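From: Welington Moura
To: Irnside parents and residents list
Subject: Re: bus contract and the October vote

Gervásio Rangel wrote:

> I read the notice that came home with the kids and I still can't tell
> what we are voting on. Is the Sondska Road school closing or not? And
> why is the bus contract on the same ballot? My two ride the Barros
> route and are already on the bus by 6:40 in the morning. If it gets any
> longer I will drive them myself.

Gervásio,

I was at the last board meeting and took notes, so I'll answer what I can.

The Sondska Road school is not closing this year. The ballot has two questions. The first asks whether the district can move grade 6 from Sondska Road to the Irnside building. The second asks whether the district can sign a 3 year contract with Jindo for the buses. They are separate questions and you can vote yes on one and no on the other.

They are on the same ballot because the current bus contract runs out at the end of the school year and the board didn't want to pay for a second election. The superintendent said that in answer to a question from the floor. If the bus question fails, the board goes back out for bids over the winter.

On grade 6, the number they keep using is 284, the enrollment at Sondska Road for all grades. The building was made for more than that, and the argument is that moving one grade lets them shut the upper hallway and stop heating it. I asked what the saving would be and was told a figure would be posted before the vote. I have checked the district page twice and it isn't there yet.

On the Barros route, the proposed contract says no student should ride longer than 60 minutes one way. That is in the draft, page 2, under service terms. It says "should," and a few of us asked for "shall." The board chair said the lawyer would look at it. I'd write to her about your pickup time before the next meeting – she told us written comments get copied to every member, and spoken ones only go in the minutes as a summary.

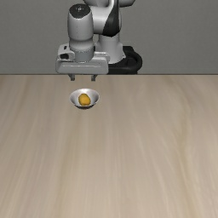
The other thing people asked about was late buses. Right now there is one on the Irnside side and none for Sondska Road. The draft leaves that as it is. If grade 6 moves, those kids would be able to use the Irnside late bus, but it stops at the Barros turnoff and doesn't go up the hill. I don't know if that can be changed without rewriting the contract.

Absentee ballots are at the town office now. You need to ask for one at the counter or by phone. The polls are in the Irnside gym, the same as last year, and close at 8 p.m.

I can send you my notes if you want them. They're handwritten but readable – mostly.

Welington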